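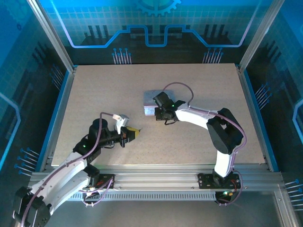
21 Jan 2021

Glue tests, day 2. Cold in the workshop again, heater on from early but the bench by the door never really warms up. Hide glue gelling before I could get the clamps on. Lost two joints that way, scraped off and redone.

Batches so far:
Nurell pearl glue, soaked overnight, fine. Smells as it should.
The old stuff from the Plemport tin, lumpy, took ages to melt. Strained it through a bit of stocking. Not keen.
Fish glue straight from the bottle, longest open time by miles. Might just use it for the Sotska chairs and be done.

Broke the first set of test pieces after lunch. Beech to beech, plain butt joints, weight hung off the end. Best Nurell piece let go at 37 kg and took wood with it. Plemport one went at 11, clean along the glue line, so that tin is going in the bin. Fish glue not tested yet, wants another night in the clamps.

Mendoza table: top is off, old screws all out bar one, which sheared. Will have to drill it. Underside has a number chalked on, 418, left it alone for now. Split in the apron runs further than I thorght, right under the veneer. Needs opening up properly and cleaning before any glue goes near it. Warm water and a toothbrush first, see what shifts.

Jobs
- more cauls, the thin ones are all bowed
- order pearl glue, nearly out
- whoever has the small glue brush please put it back in the jar
- thermometer reads high, check it aginst the kitchen one

Fish glue pieces out of clamps tomorrow, then same weights, same order.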